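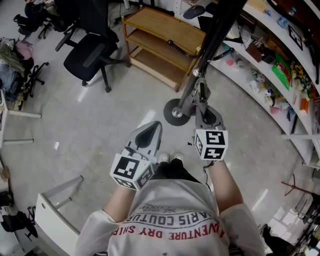
# pusalley-room

Notes, lists and a floor plan for the back office at Pusalley. Kept in a repository because the shared spreadsheet had 303 rows, most of them the word "chair".

Status: in use. Last tidy: January. Next tidy: Friday, allegedly.

## What's in here

- `inventory.csv` – one line per thing
- `plan.svg` – where each thing lives, in theory
- `labels/` – printable stickers, 80 to a batch
- `moves.md` – who shifted what, as far as anyone will admit

The inventory stands at 42 entries. Cables are not entered. We tried it once and lost an afternoon.

## Naming things

Lower case, type first, then colour, then a number if there's more than one. So `chair-black-2`, `table-white-1`. Please don't invent types. "Perch" was removed in the last clean-up and will be removed again.

Furniture with a pole and a round weighted base goes under `stand`, whatever is or isn't fixed to the top. Pick these up by the pole, low down, and set the base flat on the floor. The floor is glossy and shows everything.

## Shelving

The light wooden unit has three tiers and nothing on them. It's listed as `shelf-wood-1`, contents `none`, and I'd like to enjoy that for a bit. The plan for it:

| Tier | Meant for |
|---|---|
| top | Nekel catalogues |
| middle | Bilgin sample boxes |
| bottom | whatever is heavy |

Square it up to the wall before loading it.

## Chairs

Black, on casters, and prone to travel. The plan gives each desk one chair. If you borrow one, move its marker in `plan.svg` too, or put it back – either is fine, the second is quicker.

Mesh backs go in as `mesh: yes`. Leave the field blank if you can't tell under the coats.

## Bags and clothing

Not inventory. The green, pink and grey heap on the floor has no entry and won't be getting one. Hooks are on order from Taker.

## Known problems

- The curved white desk is drawn as a rectangle. I can't do curves in this program.
- The small round hole in that desk is down as "damage" in one old file. It's a hole, the desk has one, please stop reporting it.
- `table-white-1` appears in two places on the plan. We own one and a half at most.

## Changes

Edit the CSV, add a line to `moves.md`, and keep commit messages readable. "stuff" has been used nine times.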